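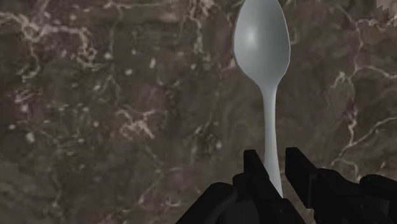

Simulated view of an open two-finger gripper at the handle of a spoon, on a marble-patterned surface.

Nerner is a software package for planning and testing robot grasps in simulation. It is used mainly for small household objects such as cutlery, pens and hand tools. The package takes a model of an object and a model of a gripper, proposes positions from which the gripper could close on the object, and tries each of them in a physics simulator. The results can be used directly by a robot controller or kept as training data for a learned grasping model.

The software was started by Teodoro Cabrera as a set of scripts for checking grasps before they were sent to a real arm. Zahira Mandagi joined later and wrote the rendering module, Clivonari, which was at first a separate project. The two were merged in version 2, and the name Nerner has since been used for the whole package.

Background

Thin objects lying flat are a common difficulty in robot grasping. A spoon or a fork offers little height for the fingers to close on, and a small error in the estimated height of the table can cause the fingertips to strike the surface or pass above the handle. Shiny metal adds a further problem, as many depth cameras return missing or wrong readings from it. Systems tuned on boxes and bottles often do poorly when given cutlery.

Earlier tools usually dealt with this by adding a fixed safety margin above the table. The margin protected the gripper but ruled out many of the grasps that would have worked on a flat handle. Cabrera's first scripts replaced the fixed margin with a value worked out separately for each finger, depending on the tilt of the gripper and the shape of the fingertip.

Structure

The package has a planner, a simulator interface and a renderer. They exchange plain text files, so that any of them can be run alone or replaced.

The planner is called Hsiao. It samples points on the surface of the object model, looks for pairs of points facing in opposite directions, and places the gripper so that its fingers lie on either side. Candidates are dropped if any part of the gripper would pass through the table or the object. Those that remain are ranked by the distance between the grasp and the centre of mass, the angle between the fingers and the surface, and the opening left on each side. In the default settings the planner keeps 130 candidates for each object and passes them on in order of rank.

The simulator interface moves the gripper to a short distance from the object, advances it with the fingers open, closes them, and lifts. A grasp is recorded as successful if the object is still held at the end of the lift and after a short shaking motion. Failed attempts are stored with a code for the stage at which they failed. The interface does not include a physics engine of its own and must be connected to one by means of an adapter.

Clivonari, the renderer, produces colour and depth images at any stage of an attempt. The camera can be fixed in the world or attached to the wrist. Wrist views are the more widely used of the two, and in these the fingers may cover part of the object, particularly when it is long and narrow. The renderer can write a mask showing which pixels belong to the gripper, the object and the background.

Surface textures and lighting

The look of the supporting surface can be changed between attempts. Textures include stone, wood grain, cloth and flat colour, and the user may add others. The purpose is to stop a perception model from relying on one background when it learns to find an object. Veined stone is often chosen for work with cutlery, since a pale vein can resemble the edge of a handle and makes the separation of object and background harder. A texture has no effect on friction, which is set on its own.

Lighting is treated in the same way. The position, strength and colour of each lamp can be drawn at random within limits given in the settings file. Highlights on curved parts, such as the bowl of a spoon, move accordingly. Reflections of nearby objects are not computed in the standard mode.

Object models

Objects are described by a surface mesh, a mass and a friction value. Meshes with few faces are quicker to test but show straight segments along curved outlines. Their effect on grasping is small where the fingers close on a fairly even part such as a handle, and greater at rims and tips. A helper program, Hukley, simplifies detailed meshes and splits hollow shapes into simpler pieces for collision checking. Without this step, some physics engines treat the hollow of a spoon or ladle as solid.

Use with learned models

Nerner is often used to produce labelled attempts for training. The usual practice is to store the rendered image just before the fingers close, together with the pose of the gripper and the result. A model trained on such pairs can then estimate the chance of success from an image alone. Version 2 added a replay tool which loads a stored attempt and repeats it with a changed mass, friction or camera position.

The order of storage matters for closed-loop control, in which the pose of the gripper is corrected during the approach. For this purpose the software can save 7 images per attempt, evenly spaced between the starting position and the closing of the fingers.

Limitations

The package supports grippers with two fingers only. Suction cups and hands with more fingers have been requested by users but are not part of the planner. Soft fingertips are approximated by raising the friction value, and the results for rubber pads are less reliable than those for hard ones. Bendable objects cannot be represented.

Grasps near the end of a long handle tend to score better in simulation than on a real arm, where the object may turn between the fingers as it is lifted. Mandagi has recommended that the weight given to the centre of mass be increased for such objects. The default value has been left unchanged so that older results can still be reproduced.

See also

Grasp planning
Collision detection
Domain randomisation
Parallel-jaw gripper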